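Four Goals, One Point and a Very Long Bus Ride

August 10, 2026

Print this page | E-mail this page
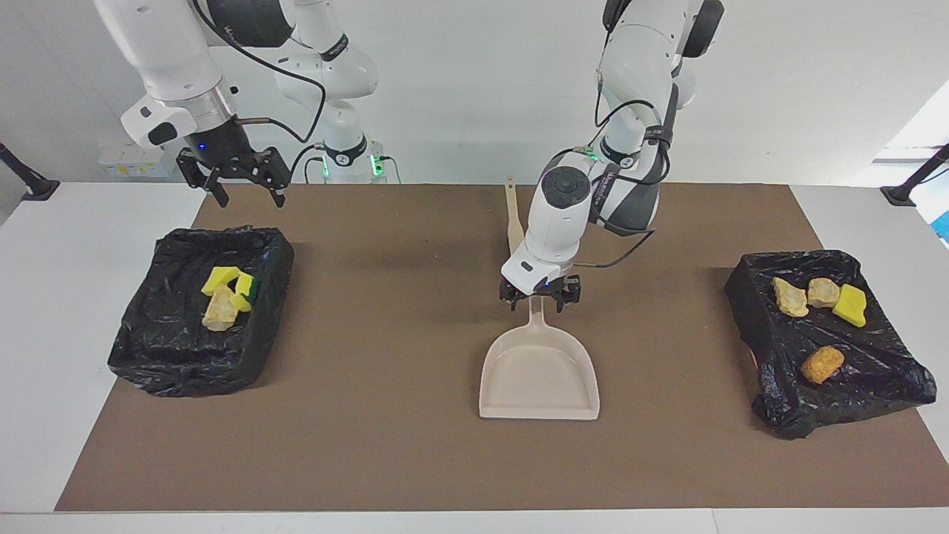
Two arms, two bins and a dustpan.

So we drew 4-4. At home! I have been following Stumia Town since I was tall enough to see over the rail behind the west goal, and I can't remember another opening day like it. We were three up after half an hour. I had already texted my brother something smug, and he has saved it, and I will be hearing about it until spring.

The crowd was given as 2,278, our best for a first game in years (the new season ticket price helped, I think, plus the sun was out). I stood in my usual spot with Bernice Yakubu and her two kids, who had made a banner for Ewurabena Odoi and then spent most of the first half arguing over who got to hold the good end.

Odoi was fantastic, by the way. If you only saw the score you'd think nobody played well, but she scored twice before the half and the second one was ridiculous. She took a long ball from Encarnación Valcárcel on her chest, let it drop and hit it before the Tetteh goalkeeper had set her feet. I yelled so loud I lost my voice for the rest of the weekend. The third came from a corner, a bit of a scramble, and I'm giving it to Valcárcel even though the league site has it as an own goal.

Then came the second half, oh boy. Our coach, Saulius Priedītis, took off both wide players at the break. I get that it was hot and we have a cup game coming, but Tetteh had been pinned back by exactly those two, and suddenly they had all the room in the world. One goal, fine. Then a penalty, which looked soft from where I was, though I was at the other end and Bernice thought it was a clear trip. Then a header off a free kick with three of our players watching it go by, and we were level.

Valcárcel put us ahead again with 11 minutes left and I thought okay, we've learned our lesson, we'll sit on it. Nope! Tetteh got their fourth deep in stoppage time, from a throw-in we should have cleared twice. Their fans had come 106 miles on two buses and they made more noise than the rest of us put together, so fair play to them.

I ran into Cristóbal Lucero by the gate afterward (he used to write the match reports for the old supporters' newsletter) and he said he'd have taken a draw before kickoff. Maybe. Tetteh finished second last season and we finished ninth. But you can't be three up on your own field and go home happy with a point, at least I can't. I sulked the whole bus ride, and with the detour on the river road that was a lot of sulking.

Next up is Dament away in the cup on Wednesday night. Their ground holds 900 and the visitors' end is one small terrace with no roof, so bring a jacket. Bernice is driving and has one seat left if anyone wants it, leave a comment and I'll pass it on. I'd start the same eleven and keep the wide players on until their legs fall off, but then I'm not the coach, and my brother says that's the best thing about the club right now.

Print this page | E-mail this page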